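4.2 Grasp scheduling with shared-space reservations

The planner described in Section 3 produces one path per arm and leaves open the question of when each arm is allowed to move along it. In a two-arm cell with a narrow table, timing decides most of what can go wrong. Both grippers must often reach the same small region within a short span, and a schedule that keeps them fully apart wastes most of the cycle. Skaveo, our scheduling layer, handles this by treating the space above the table as a set of regions that an arm must reserve before it enters and release after it leaves.

Regions are stored as a coarse voxel grid in the table coordinate system. A path segment is converted into the list of voxels swept by the gripper, the wrist and the last link. The upper links are checked separately against a fixed set of keep-out volumes, as they rarely come close to each other in our layout. The swept volume is padded by the current tracking error bound of the controller, so a slow and accurate motion reserves less space than a fast one. We found this padding to have more influence on throughput than the voxel size.

A reservation request holds the voxel list, the earliest start time, an upper bound on the duration, and a priority. Requests are granted in full or refused in full. Partial grants were tried in an early version and removed. They allowed an arm to stop over the middle of the table while holding space that the other arm needed to back out, and resolving that state called for a second planner whose only job was recovery. With full grants, an arm that has been refused stays where it is, and the pose it waits in has already been checked as safe.

Refused requests go into a queue ordered by priority and then by age. A request that has been refused five times is raised to the top priority class. This rule was enough to prevent starvation in all of our logged runs, although we have no proof that it holds for arbitrary task sequences. Deadlock is possible only if each arm waits in a region the other has requested. The scheduler tests for this at the time a waiting pose is chosen and rejects any pose that overlaps a pending request.

4.3 Scene model and perception input

The scheduler needs to know where objects are, but it does not need to know much about their shape. Brarna, the perception module, supplies a list of objects with a class label, a pose estimate, a bounding volume and a confidence value. Containers are handled differently from other objects. A container has an opening, a rim height and an interior volume, and objects inside it are stored as children of the container node. When the container is moved, the poses of its children are marked as stale until they have been observed again.

Slatted containers are a known source of error. The bars split the visible surface of whatever lies behind them into strips, and a segmentation model trained mostly on unobstructed objects tends to return each strip as a separate instance. Brarna merges candidate instances when three conditions hold: their fitted support planes agree, the gap between them is explained by a known bar of the container model, and the merged outline gives a lower fitting error than the separate outlines. The last condition is the costly one and is evaluated only after the first two have passed.

Viewpoint matters as much as the merging rule. From a high viewpoint the interior of a container is open to the camera and the front wall hides little. From a low viewpoint the front bar crosses the contents, and the rim of the object and its lower part are seen as two regions with a solid band between them. The low view does, however, give a better estimate of rim height, and rim height sets the clearance needed by a finger that enters from the side. Brarna therefore keeps both estimates and weights them by quantity: lateral position from the high view, vertical extent from the low view. 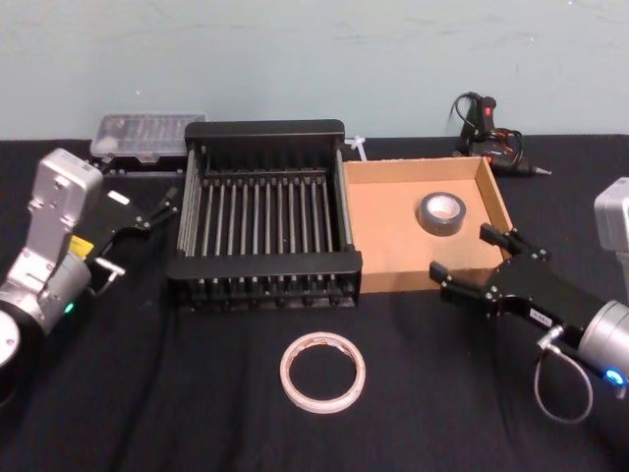
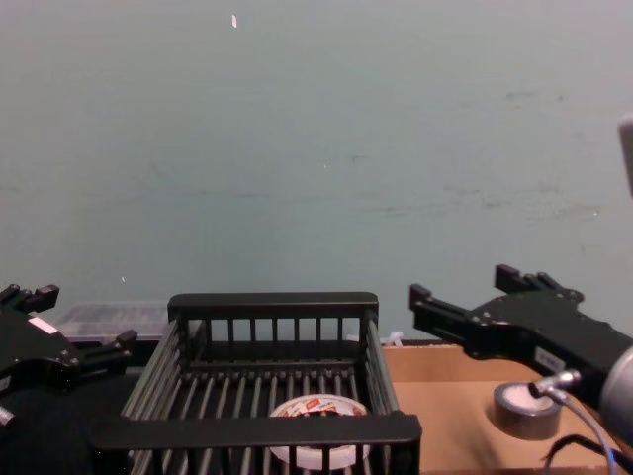
Figure 3. The two-arm cell from a high viewpoint (top) and a lower one (bottom). The slatted container stands between the grippers in both. In the bottom view its front bar crosses the round white container inside it.

4.4 Controller interface

Granted segments are passed to Tautahi, the motion controller, as time-stamped joint waypoints with a velocity envelope. The controller may slow down inside the envelope but may not leave the reserved volume. If it predicts that it will overrun the reserved duration, it sends an extension request before the reservation ends. An extension is granted if no other reservation would be violated. Otherwise the controller carries out a retreat along the path it has already traveled, which is free by construction because the voxels behind the arm are not released until the segment is complete.

Holding the traveled voxels is conservative. An obvious improvement is to release them step by step as the arm moves forward, and this works well for transfer motions over open table. It works badly near containers. If a finger is inside the rim, the only safe way out is often the way in, and a stepwise release would give that space to the other arm. We use stepwise release for segments that contain no container contact and full holding for all others. The segment type is set by the planner and is not inferred at run time.

Cable motion is not modeled directly. Each arm carries lines near the gripper mount that move with the wrist and can sweep outside the rigid model of the link. We add a fixed capsule below the mount, sized by hand to cover the loop over the range of wrist angles used in the task set. The capsule is too large for most poses. A measured lookup over wrist angle would reduce it, and the interface already accepts a pose-dependent volume, but we have not collected the data needed to fill the table.

4.5 Logging and replay

All three modules write to a common log through Mustport, which records messages with the clock of the sending process and a single reference clock. Scheduler decisions can be replayed offline from the log without the arms or the cameras. Replay is deterministic as long as the order of incoming requests is preserved, and we store that order explicitly, as time stamps alone do not resolve requests that arrive within the same tick.

The evaluation log used in this section contains 1,375 reservation requests, taken from runs with the final version of the software. Requests issued during manual resets were removed. For the perception results we use a separate set of 2,282 image pairs, each made up of one high view and one low view with matched time stamps. The two sets overlap in content but were recorded under different logging settings, and we do not report any joint statistic over them.

Replay was also used to tune the padding term of Section 4.2. For each logged segment we recomputed the swept volume with a range of padding values and passed the resulting requests through the scheduler again. This procedure has a clear limit. A change in padding changes which requests are refused, a refusal changes when the next request is issued, and the log cannot show what the planner would have asked for at that later time. We limited each replay to windows of 30 requests, after which the state was reset to the logged state. Results from longer windows drifted too far from the recorded behavior to be useful for setting parameters.

The remaining failure cases fall mainly into one type. An object that lies flat and close to the outer wall of a container is sometimes assigned to the container as a child, and the planner then requests an entry over the rim when a direct approach from the side would do. The scheduler treats such a request as valid, because the swept volume is free and the waiting pose is safe. The error is caught only when the gripper closes without contact. A support-plane test between the object and the container floor removes part of these cases, but it depends on a depth estimate that is least reliable for thin objects. We return to this point in Section 6.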